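Dirnholm Guesthouse Notes
Tips for hosts, from the kitchen up

Posted 2022-04-19 by Leonora Ocampo

We have seven rooms here at Dirnholm, a breakfast room that used to be a stable, and a kitchen that was clearly designed by somebody who had never fried an egg for strangers. I love it to bits. A few of you wrote in after the last page asking how we keep the place turning over on busy mornings, so I've pulled together the housekeeping and kitchen tricks we lean on most. Most of them work just as well at home when you have family staying!

Strip first, open second

Walk into a checked-out room and take everything off the bed before you touch anything else. Then open the windows. The mattress gets air while you do the bathroom, and by the time you come back with clean sheets the room smells like a room again. I used to do the bathroom first and then shake out a dusty blanket over my nice clean sink (never again).

Fold the bottom sheets in thirds the long way and then roll them. They go on the shelf like loaves, with a strip of colored tape on the shelf edge for each bed size. Blue for the doubles, yellow for the twins. Itsuki Shibata, who taught me to do this when I was working summers at the Gakora, also rolled the pillowcases up inside their matching sheet, and I do that too. You grab one bundle and go.

Towels that stay soft

Use half the detergent you think you need. Really, half! Leave out the fabric softener altogether and put a cup of white vinegar in the rinse. Shake every towel hard, twice, before it goes on the line. Ours hang outside from April onward and get five minutes in the dryer at the end, just to fluff them up.

For makeup stains, rub in a little dish soap with your fingers and leave it while you have a coffee. Cold water, then a normal wash. We also started leaving a dark washcloth by each sink and it has saved so many of the white ones.
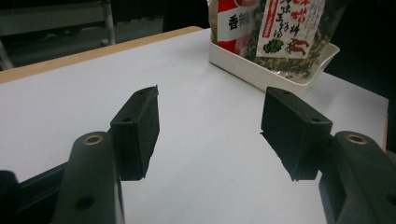 The white table, with its clean top.

Wiping tables between guests

Two cloths, always. One damp with warm water and a drop of soap, one dry. Go around the edge first and then work across the top in long overlapping strokes, and follow right behind with the dry one. White tops show streaks terribly if you let them air dry. For coffee rings, make a paste of baking soda and water, let it sit a bit, and rub gently. Skip the scouring pads, they leave a dull patch that you will see every single morning when the sun comes in.

Don't forget the underside of the table edge. Jam lives there.

The welcome shelf

Every floor has a little shelf with tea, cookies, soup packets and whatever else we've found that week. Guests adore it and it costs us very little. Some things that keep it from turning into a mess:

Put the oldest things at the front, every time you restock.
Write the opening date on the bag in marker, big enough to read without your glasses.
Stand pouches upright in a shallow tray so they don't slide down behind the kettle.
Keep anything with nuts or sesame in its own tray with a note on it.
Clear wrappers whenever you walk past, even if it's somebody else's day.
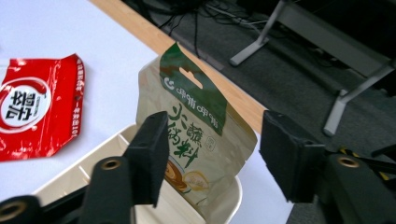 Hot pot dipping sauce in its stand-up pouch.

Benito Manzano asked about portioning dry goods. I weigh granola into 800 gram jars, one jar to a breakfast sitting when we're full, and the half-empty one gets topped off at night. It takes the guessing out of the morning completely, and you can see from across the kitchen when it's time to bake another batch.

Small fixes before check-in

Squeaky door: rub a plain candle on the hinge pin. Sticky drawer: same candle, along the runners. Cloudy shower head: tie a bag of vinegar around it overnight with a rubber band, then run it hot for a minute. Wobbly nightstand: a slice of wine cork under the short leg, and it's done!

Candles, corks, rubber bands, tape and a screwdriver all live in one old cookie tin at the bottom of the stairs. It goes back there at night. I have been known to get quite stern on this point.

Next time I'll write up the ironing setup, and the way we store the winter blankets in the attic. If you've got a good method for getting candle wax out of a wool rug, please send it my way. Room five is waiting.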